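How to brief your team before a packing robot arrives
By Lenka Oravec, December

At Morkari we put two robot arms on a packing line that had been run by hand for years. Most of the trouble we had came from people hearing about it late. These are the steps I would follow again.

1. List the tasks, not the jobs. Our packers each do a bit of lifting, checking, taping and labelling. The arms took over the lifting and part of the taping. Write down what stays with people and show it to them.

2. Give honest numbers. We packed 900 boxes a shift by hand and planned for some 3000 a week more by spring. Staff will ask what that means for their hours, so have the answer ready in writing.

3. Let the packers show how the work is done. Bonifacio Bermúdez spent a morning going through his grip on the awkward cartons, and two of his habits went straight into the settings. Pay people for this time.

4. Train in short sessions. We used 60 minutes, in pairs, at the start of the shift. Cover stopping the arm, clearing a jam and restarting - in that order.

5. Agree who may stop the line. Ours is anyone on the floor. Put it on the wall next to the stop button.

6. Look at the rota again after a month. Standing and watching is tiring in its own way, and we now swap places every two hours.

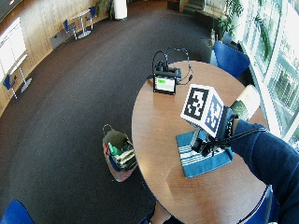 Will people need technical skills to work next to the robot?

Most won't. They need to know how to stop it, clear it and report a fault. One or two per shift should learn the settings, and their pay should reflect it.

Keep a fault book by the line from the first day and read it at the weekly meeting.

Related
- Writing a fault book people will use
- Raltum: moving from night shifts to two day shifts
- Lifting limits and rest breaks at Strömberg

Contact | Copyright Pristitz Workplace Guides | Back to top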